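1/ Grasp planner notes, mug edition. Moved the whole stack onto the Plendport branch last night and the arm hasn't tried to eat the bench since. Progress.

2/ Old Akadel sampler gave us 261 candidates per view and scored them one by one in Python. Yes I know. Batched now, top 15 go to IK, rest get binned.

3/ Handles are the killer. Segmentation merges two mugs into one blob when they're packed in a corner, then the planner picks a lovely antipodal grasp across... both of them.
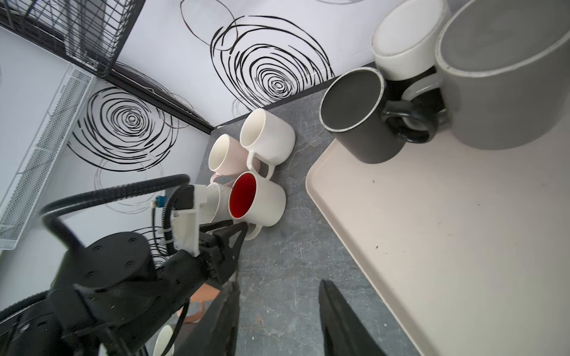

4/ Swirly walls are great for feature tracking, rubbish for the depth edges. Masking the background planes before clustering, colour left alone for now.

5/ Wrist cable is in the collision model finally — as a fat capsule, don't @ me. Costs us a few wrist poses near the wall. Fine.

6/ Controller side: dropped the approach gain, added a 15 ms filter on the force signal. Contact trigger was firing on cable drag. Took me an embarassing amount of time to spot in the logs.

7/ If you pull the repo, issue 2052 is still open. Planner hangs when every grasp fails IK. Workaround is a timeout, proper fix is on the Hindberg list for December.

8/ Next up, mugs lying on thier side. Pose estimator reckons they're all upright, bless it. Anyone got a decent symmetric-object loss, send it my way, cheers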